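September
By Ginette Gill

About the Sulgate Cooking School

We teach people to cook the food they grew up eating and never learned to make. That was the whole idea when İlker Ateş and I signed the lease on Kiani Street, and it's still the first thing I say when someone calls to ask what we do. Your grandmother's dumplings, your uncle's bean stew, that flatbread you can only get when you fly home: bring us what you remember and we'll help you get to a recipe you can follow on a weeknight.

İlker runs the bread and pastry side. He came up through bakeries, starts work at an hour I refuse to discuss, and can tell you more about dough in five minutes than I picked up in all my years of restaurant cooking. I do soups, stews, rice, anything that sits in one pot and gets better. We started with 2 classes a month and a phone that rang mostly for the dry cleaner who had the number before us. Now we run 10 different courses, and the spring pickling one fills up before we've even finished writing the handout (sorry to everyone on the list, we're adding another!).

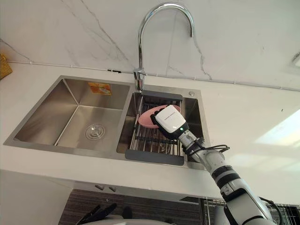
3 min read

Classes are small on purpose. Everybody gets their own board, their own knife and their own burner, and you eat what you made at the end, sitting down, with the people you cooked next to. I love that part. Someone always brings out a jar of something from home and it goes up and down the table until it's gone.

We keep a recipe book going as well. It's called Anar, and every student who wants to can put a dish in it. There are 308 recipes so far, all of them cooked and tasted by one of us before they go in, and we write them up the way the family tells them. If the instruction is "until it smells like Sunday lunch," we leave it in and add a time underneath. You'll find six versions of lentil soup in there and I will not be picking a favorite.

The shelves are public too! We have 400 cookbooks in the front room, a lot of them handed over by Eltemora, the used bookshop that closed when its owner retired. Come in any afternoon, sit down, copy out whatever you like. Please don't fold the corners.

You don't need experience to join us. Plenty of our students had never chopped an onion, and one of our best bread bakers still can't fry an egg (he knows, we tease him). If you're nervous, begin with Rice and Beans, which runs all year. If you already cook a lot, talk to İlker about the laminated dough course and clear some space in your freezer.

Questions are welcome by phone or at the front desk. Mornings are better for me, and İlker is usually gone by 2 p.m.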